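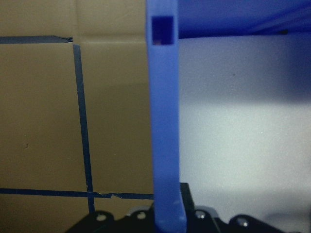
Wrist camera, tape grid at left, pale surface at right.

Palomino cell, Sternerthorpe, 4 November 2019

Fault: arm pushed down on the bin wall and did not stop by itself.

I write this the same afternoon, so that I do not mix up the order later. The task was the usual one, picking switches from the blue bin with the Rekura program. Speed was set at 25 percent, as always when one of us stands inside the tape line on the floor. The first picks went normally. At pick 16 the arm approached the bin too far to the left, went down, and one finger came onto the wall of the bin. It continued to push. The bin tilted, then slid a little, and the arm followed with the next point as if all was good.

I stopped it with the button on the pendant. In the log there is no protective stop and no force warning, only my own stop. The time between contact and stop was almost two seconds. That is long when you look at it from close by.

What I checked afterwards, in the order I did it:

Fingers. No crack, both still straight against the square. Screws of the mount tight.
Bin. A light mark on the rim. I leave it in use.
Tool weight in the controller. Correct.
Force limit. Wrong! It was at the value for the press-fit test from October. In that test we want the arm to push, so the limit was raised, and it was saved in the general settings and not only in the test program. I have put it back and saved under a new name.

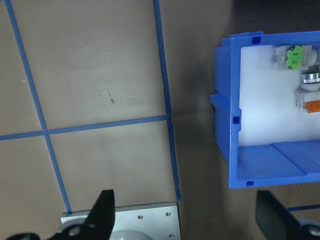
The second question is why the approach was wrong at all. The force limit explains why it did not stop, but it does not explain why the finger was above the wall. I compared the stored bin position with a new measurement and the difference is 10 mm, in the direction away from the base. Rekura reads the bin position once at start and then trusts it until the end of the run. So if the bin is moved between two picks, the program does not know. I think the bin was pushed a small bit by each contact in the earlier picks, when the fingers close near the wall. I can not prove it, the earlier images were not saved. Saving is now switched on for every pick.

The tape on the table is not good enough as a reference. It was put by hand and the lines are not square to each other, so you can place the bin "on the line" and still have it turned. I asked the workshop for a stop block, to be screwed down.

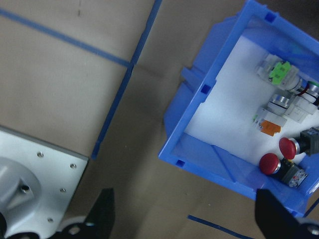

Now the safety part, which for me is the more serious one. When the arm started to push, my colleague was standing on the bin side and I was on the pendant side. He reached forward to hit an emergency stop. But the red button he looked at was one of the parts. We have switches as pick objects, and among them are emergency-stop type buttons with the red mushroom cap. In the bin they lie at the inner wall, low and to the right, which is the corner nearest to where he stood. They are connected to nothing. He saw it in time and pulled the hand back, so nothing happened to him, but his hand was going towards a moving arm in order to press a dead button.

I did not think of this when I chose the parts. I believe none of us did. From now on:

No red mushroom buttons as pick parts in Palomino. I have written to Westier to ask if they can supply the same body with a black cap. Until they answer we pick only the other switches.
Loose red buttons are kept in the closed cupboard and not on any table, also not on the desk.
The real stop on the bin side is behind the cable tray and hard to reach. It must be moved to the front edge before we run again with two persons.
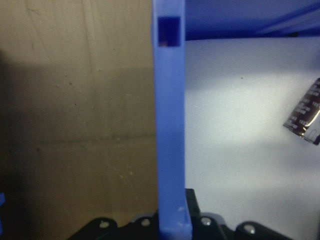 I repeated the contact on purpose after the limit was corrected, at the lowest speed, nobody inside the line, with a foam block in place of the bin. The arm stopped at first contact and gave the protective stop message as it should. I did it again from the other side with the same result. I have not yet tested it on the real bin wall, which is harder than foam, and I would like to have a second person on the pendant for that.

Still open:

Rekura must read the bin position before each pick. It costs cycle time but I prefer it.
Settings of a special test must be saved with the test. Maybe the general settings should have a password. To discuss.
Near-miss form is filled in and lies in the tray at the office, my colleague still has to sign his half.

The cell stays switched off with the key out. The key is in my drawer.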